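Ysaline Boyer
8/15/20

OK, I finally filled the last page of my nature journal from June and I have so many feelings about it! Thread for anyone thinking of starting one.

1/ I did 150 pages. Most of them are the same creek behind Makmont, because that's where I walk before work. You would not believe how different one bend of water looks when the light changes.

2/ Write first, draw second. I put down the weather, what's blooming, what's making noise, and only then do I start sketching. My early pages have lovely ferns on them and no clue where I found them (still mad about the ferns).

3/ Birds do not hold still. I draw the shape of the back and the tail and fill in the rest from memory at home. My heron looks like a coat hanger on three different pages and I love all three.

4/ Paper! I started on thin stuff and the ink went right through. The heavy sketchbook from Clovum is so much nicer – you can use a little watercolor on it and the page stays pretty flat.

5/ Black ink only for the first month, that was my rule. No erasing, no fussing. By the end I was drawing seed heads I'd have been scared to try before, all those tiny hairs and hooks!

6/ Next up is the marsh trail at Barrera. Loïc Leblanc says the cattails are huge right now, so I'm bringing the big book and a folding stool.

7/ Cap off, new page, let's go.

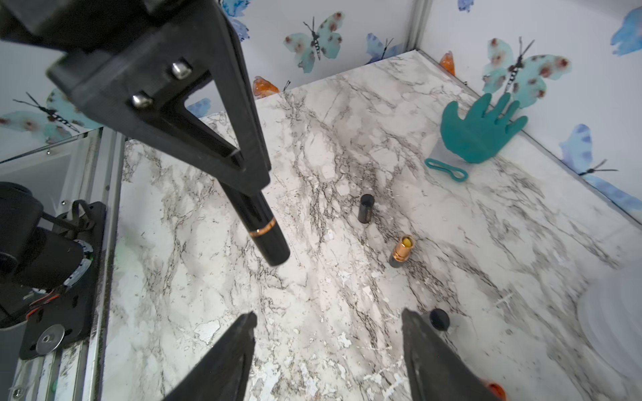
Nadège Gaillard
Do you date every page or just the first one of each walk? I keep forgetting and then my mushrooms are all out of order.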